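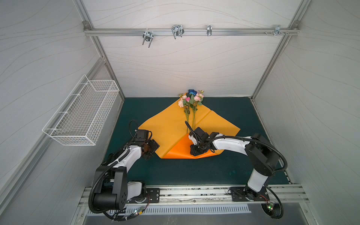
Ginevra Vitale asked whether the Alby bench comes with both arms or whether the second one is an extra. Both are included, along with the two mounting plates and the front rail.

Alby gallery – page 3

Skirnau sells the Alby as a complete two-arm workstation for light handling jobs. Our review unit was set up for gift and flower wrapping, with artificial flowers and a sheet of yellow-orange paper. One gripper holds the left edge of the paper while the other presses on the folded flap near the stems.

The walls and mat are part of the standard kit, order number 2710. The wire basket on the left wall is sold separately as number 787 – it also fits the older Slaoui bench. Spare gripper jaws ship from Pratthorpe in sets of 3.

Page updated June 16, 2021.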